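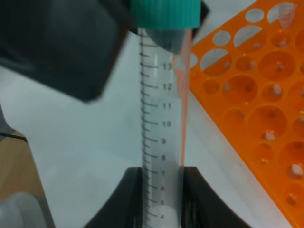
Graduated conical tube with green screw cap, sample preparation bench.

Progress Report to the Qian Fund
Project: Drerkard Sediment Monitoring
Reporting period: May to October
Submitted 1st November by Rodrigo Robles, Project Lead, Cludavis

1. Summary

The project remains on schedule and within the approved budget. Field collection at the Drerkard reservoir closed at the end of the period, with 16 of the 20 planned sampling points completed. The remaining points lie along the north inlet, where access was restricted during bank repairs. The landowner has agreed to a new date, and no change to the work plan is requested.

2. Laboratory bench

Work under this heading was limited to equipping the sample preparation room at Cludavis. The new white-topped table is in place against the gray wall and is reserved for this project. Clear conical tubes with screw caps have replaced the glass jars used in the pilot. The printed milliliter scale on each tube allows settled volume to be read directly, and staff no longer transfer material to a measuring cylinder.

Tubes are kept upright in orange racks with two perforated levels. 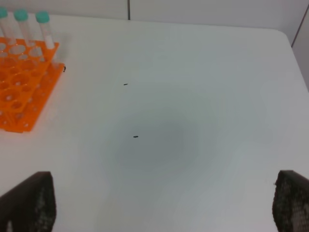
Racks stay at the left end of the table so that the open surface is free for labeling and weighing. The written procedure now requires the surface to be wiped down between batches, as stray grit was a source of error in the pilot results. A copy of the revised procedure was sent to the Fund with the last invoice.

3. Partner contribution

Dridance supplied the sieves and has begun particle size analysis on the first batch. Results were expected in this period but were delayed by the recalibration of their instrument — the revised date falls early in the next quarter. Duplicate samples are being held at Cludavis until those results have been checked.

4. Staffing

Two technicians have completed training in the revised procedure. The part-time data post is still vacant and will be advertised again.

5. Next period

Priorities are the north inlet points, the Dridance results and a draft of the data summary. The underspend on the data post will be carried forward, subject to the Fund's approval.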